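¿Merece la pena el kit de pinzas de mano Gitix para grabar tareas en casa?

Publicado en Robótica doméstica, octubre

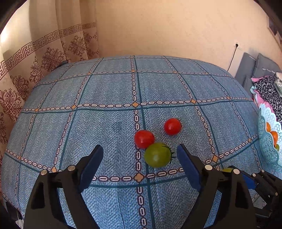
Pregunta de Nemberg

Buenas a todos, y perdonad el rollo. Me han ofrecido el kit Gitix de dos pinzas de mano, con cámara, por 119 euros de segunda mano, y quiero usarlo para grabar demostraciones de recoger fruta y pasarla a una cesta. Ya hice una prueba sobre la cama con tomates rojos y verdes, y me gustó bastante, pero me preocupan dos cosas: si los dedos aprietan demasiado la fruta madura y si una colcha con tanto dibujo estorba luego al entrenar. ¿Alguien lo tiene?

Dridonwood

¡Hola! Yo llevo 7 meses con el mío y estoy encantado, la verdad. Con los tomates hay que cerrar despacito, sobre todo al principio, hasta que le coges el punto al gatillo (a mí me costó cinco tardes y alguna salsa improvisada). La colcha déjala, pero graba también sobre una mesa lisa y cambia los tomates de sitio en cada toma. Y antes de pagar mira que los pasadores de las articulaciones no tengan holgura, que los recambios tardan una barbaridad en llegar.

Pavlović

Caro me parece. Yo pagué 112 nuevo, en oferta.

Dridonwood

Pues sí que tuviste suerte, cuando yo lo compré no bajaba de ahí ni a tiros. Nemberg, enséñale ese precio al vendedor, a ver si se anima.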